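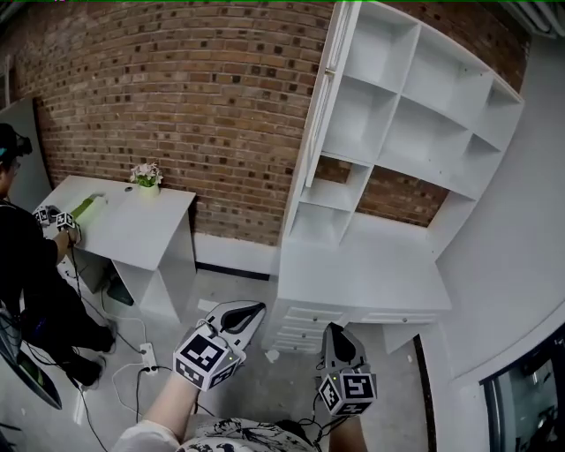
The white desk against the brick wall, plant in the far corner.

Setting up the Laro desk in a shared room
by Nazma Munshi, July

Part 2: Placing the desk and running the power

I've put this desk together four times now (two moves, one repaint, one change of mind), so I'm going to assume yours is built and you're just figuring out where it goes.

1. Decide which side you want the open cubby on before you drag anything. Mine is on the right, under the top, and I like it there!

2. Pull the desk out from the wall and leave yourself 3 inches behind it. Brick is rough on a white edge, and you'll want room for your fingers later.

3. Set the power strip on the floor in front for now. Plug in one thing at a time and see how far each cord really reaches.

CAUTION: Cords lying across the floor will catch a shoe sooner or later. Once you're happy with the layout, clip them along the back leg or run them under a cord cover. Don't put a rug over them.

4. Slide any storage box under the desk last. If your knees hit it, push it back toward the wall.

5. Plants go in a far corner of the top, away from elbows. A small pot is plenty.

Note: My desktop is 64 inches wide, and two people can work at it if they both keep their stuff tidy. For the longer Winum top, go back to Part 1 and add the center leg first, or it'll sag on you.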